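Filed under: Work and Automation

4.2 What the packers' day became

Besenley told us the arm at Prolham would "take the dull part" of packing wash kits. We doubt that the dull part has gone. In the March logs, packers stepped in on 264 of 1000 picks, mostly to turn an item or move it clear of its neighbour (Figure 4). Clidano's sales sheet counts such picks as automatic. We count them as shared work, and on some shifts the packer's share was the larger.

Pay did not change. Breaks did: a packer used to stop when the tray was full, and now stops when the arm does. Two packers said they talked less on shift. One liked the new job better, and we have no reason to discount her view, though she had been on it for 10 days.

The target of 4000 kits a month was set before the trial began. Whether the arm or the extra hands met it cannot be settled from the logs, which record picks and not people. The Rind site kept no logs at all, so we leave it out of Table 2.

Related items
- Counting help as output: a note on pick logs
- Breaks, pace and the packing bench
- Who sets the target?

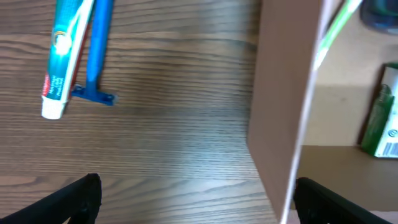
5 min read

Figure 4. Wrist view over the table: a toothpaste tube and a blue disposable razor lying close together, with the gripper fingers at the lower edge.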